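How to remove white heat marks from an oiled table?
Radymyr Tkachenko

Hello all. I have a wooden table which I oiled in August. My guest put a hot pot on it and now there are 2 pale rings. I wiped them with a damp cloth, no change. Must I sand the whole top, or can I repair only the rings? The table is 80 cm wide and I rent the flat, so I have no place for big dust.

Rodica Nedelcu
Accepted

Please do not sand everything. A pale mark is usually shallow. I would do it in this order:

Put a dry cotton cloth on the ring and pass a warm iron over it, no steam, for a few seconds. Look, and repeat if it becomes weaker.

If something remains, rub with very fine steel wool and a little oil, always along the grain.

Wipe off all the extra oil and wait 12 hours before you put anything on it. My own top has light streaks and darker bands in the grain, so small differences do not disturb the eye.

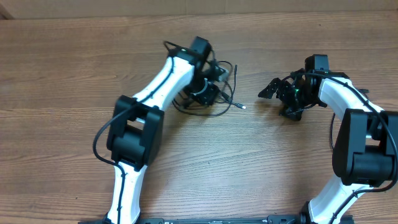 Panasiuk

Mayonnaise overnight. It worked for my mother, but her table was varnished, so I am not sure for oil. Try first on the underside.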